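Cable and Small Parts Store: Progress Report to the Lodier Fund

Submitted by Ritva Toivonen, Kodau Workshop
Monday, November 4, 2019

1. What the grant is for

The Lodier Fund gave us a grant of 2,000 to sort the cables, adapters and small hardware that had built up at Kodau since we moved into the hall, and to set up a way of storing them that people will keep using. The work started in March. This report covers where we are now, what we spent and what is left.

2. Sorting

All the loose cables have been through a first sort. We began with the shelves by the back wall, then the drawers, then the bags that had been left under the stairs. Anything with a damaged plug or split jacket was set aside and taken to Ikonen for recycling. What remained was sorted by connector and then by length.

Black cables are the largest group and the slowest to deal with, as the connectors have to be checked one at a time. They go into open cardboard boxes for the working stage and are coiled and tied before they are labeled. 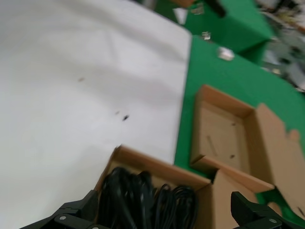

We first tried to untangle a whole box in one sitting. It took most of an afternoon and people gave up partway through. The rule now is to put a second box next to the full one, take out a single cable, coil it, and move it across. The work can be stopped at any point and picked up by someone else. It is slower per session but more gets finished in a week.

So far 57 boxes have been sorted and labeled. Our target for this stage was lower, so we are ahead on quantity. We are behind on the written list, which still has to be typed up from the paper sheets.

3. Work surface

The sorting table has a green mat on it, clamped at the edges. Before that the covering slid every time a box was dragged over it. We also tried marking out positions on the mat with tape so that each box would have a set place. One small square is enough for most people, and we have dropped the plan for a full grid.
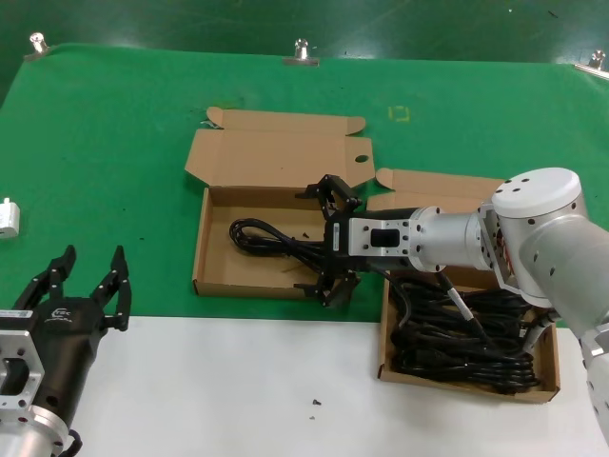 Coils are kept loose until the length has been written down. Tying them too early meant they had to be undone again for measuring. We bought reusable ties from Pulteck and they hold well, though the shortest size is no use for anything thicker than a phone lead. We will order the longer ones next time.

The folding boxes have been a good buy. They come flat, go together without glue, and the lid can be folded back out of the way during sorting. They are not strong enough to stack more than 4 high when full.

4. Small hardware and adapters

Screws and other small hardware were not in the original plan. They kept turning up in the bottom of the cable bags, and it made sense to deal with them at the same time. Each kind gets a box to itself at the table and is moved to a jar once we know how many we have. Power adapters are kept separate and are tested before they are matched to a cable. 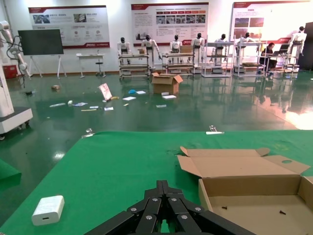
5. Floor and paper items

The floor of the hall is the next job. Papers, cards, booklets and other small things still need to be picked up and sorted, and the open box there is to be used for collecting them. We had hoped to finish this before the report was due, but the cable work took up the time.

Papers will be checked for anything that belongs with the equipment, such as manuals and warranty cards, and the rest recycled.

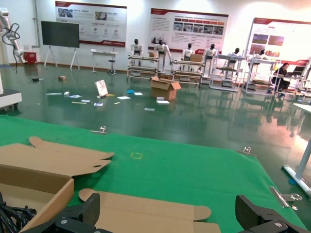
The hall floor from the sorting table, with papers and small items still to be collected.

6. Spending

Most of the money so far has gone on boxes, ties, labels and shelving. Recycling cost less than planned. We expect to spend the remainder on jars for the small hardware and a second label printer, and we do not need to move money between budget lines.

7. Still to do

Clear the floor and sort the papers.
Type up the box list and print a copy for the shelves.
Test the remaining power adapters.
Order longer ties and the jars.

We expect this to take up to three weeks. The typed list will be sent to the Fund with the final accounts.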